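Are "restaurant grade" plates worth it for home use?

kinar_baka
Joined: April
Posts: 143

My sister in law swears by restaurant supply plates and says I'm throwing money away on the department store kind. The set she wants me to get is $149 for twelve dinner plates. The listing says "commercial strength, chip resistant." Resistant compared to what? I've never seen a plate sold as easy to chip.

figueroa_h
Posts: 800

I'd want to know what "commercial strength" means before I paid for it. There's no number on those listings, ever. Restaurants chip plates all day long, they just buy more.

What does matter is the rim. A thick rolled rim takes a knock from the faucet, a thin flared one won't.

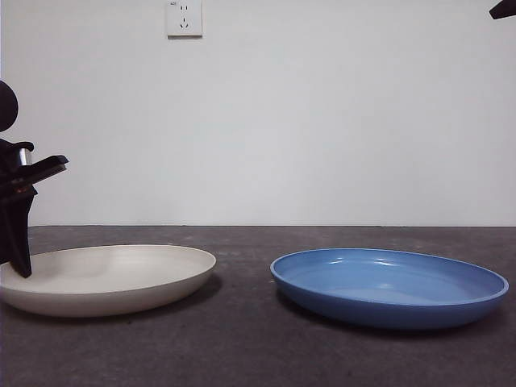
The other thing is weight. Twelve heavy plates in an upper cabinet is a lot to ask of those little plastic shelf pins. Mine sagged within a year.

Hemis122
Posts: 122

Disagree on restaurants. I washed dishes for six years and we lost far more glasses than plates. The plates got banged into bus tubs every night and most of them were fine. Gray marks all over from the forks, sure, but in one piece.

figueroa_h

Fine how, though? Were you checking the undersides? A chipped foot will scratch a table and you'd never see it in a stack.

Hemis122

I was 19, no I was not checking the undersides.

Hadiza Ekwueme
Posts: 37

The gray marks come off with a mild powder cleanser and a wet sponge, by the way. It's metal from the cutlery sitting on top of the glaze. Some glazes pick it up worse than others, and I haven't found price to be much of a guide.

kinar_baka

So no one here would pay the $149?

Hadiza Ekwueme

I'd buy two open stock and use them for a month. If the seller won't do singles — find another seller.

Hemis122

I'd pay it. But I'd get bowls first.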